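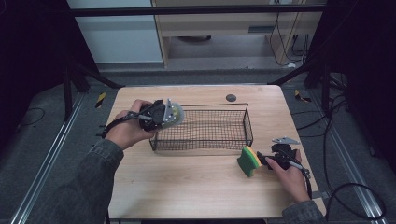 Wire mesh basket on the table

Home | Forums | Kitchen & Pantry | New posts | Log in

Storing onions without a cellar

eunji_k: Hi all! We moved into an apartment in February and for the first time in my life I have no cellar (I grew up with one and never gave it a thought). My onions keep sprouting within 3 weeks. Would a mesh basket do, or do I need something darker?

Nektarios A.: Welcome! Mesh is lovely for onions, they want air more than anything. Mine sit on a low shelf well away from the stove and I've had them last until spring, bless them.

lumbao_ariel: I'm going to disagree a little, with affection. Air is fine, but light is what got mine going. I use paper bags with holes punched in them, folded over at the top. And please keep the potatoes somewhere else!

eunji_k: Oh dear, the potatoes are right next to them.

Nektarios A.: Ariel, I've tried the bags and found mold twice, though my kitchen is a steamy one. Maybe a basket with a dish towel laid over it?

eunji_k: Towel it is, and the potatoes go in the hall closet tonight. Thank you both!

Contact us | Copyright Trurngate Forums | Back to top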